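Findbridge Community > Automation > Kits and services

Is the Grirnesis teardown kit worth it for mixed desktop towers?

Genivaldo Bastos

We have 471 retired towers to strip for parts and are reviewing the Grirnesis kit: arm, gripper, wrist camera, printed fixture plate. CPU and memory matter most.

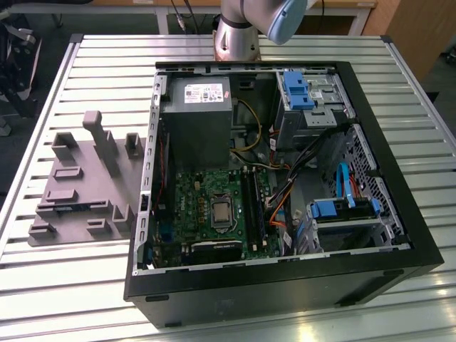 Tower on its side, fixture plate at left.

Does the wrist camera get close enough to work around the socket? Our cases vary, and the documentation link returns a 404.

Tichý

Yes, with limits. With the cooler off, the gripper has a clear approach to the CPU. Cables are the weak point, so tie them back first. With both slots empty you can check finger clearance at the memory latches before a real run.

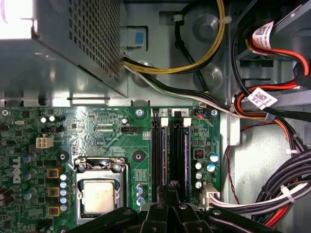

Power supply and label reading

The wrist camera can be aimed at the supply label. Teach that as a separate pose. A label at an angle needs its own exposure setting, and ribbed side panels throw glare.
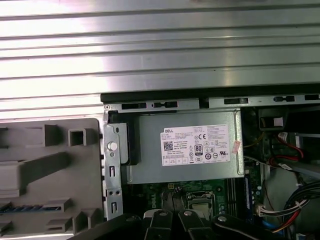

CILHAM, February. The service notes from the reseller list the kit at 1180 per month with 2 support visits. Extra fixture plates are billed separately. Ask for the plate files before signing.

Cilham user group

We kept ours. Setup per case model is slow, but repeat units go fine. Small boards can be set down in the plate slots. 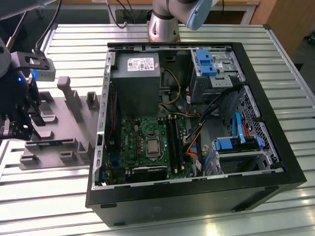 Photo: Cilham user group

Don't buy it for hard drives only. A screwdriver is cheaper.

Last edited 19 Apr 2018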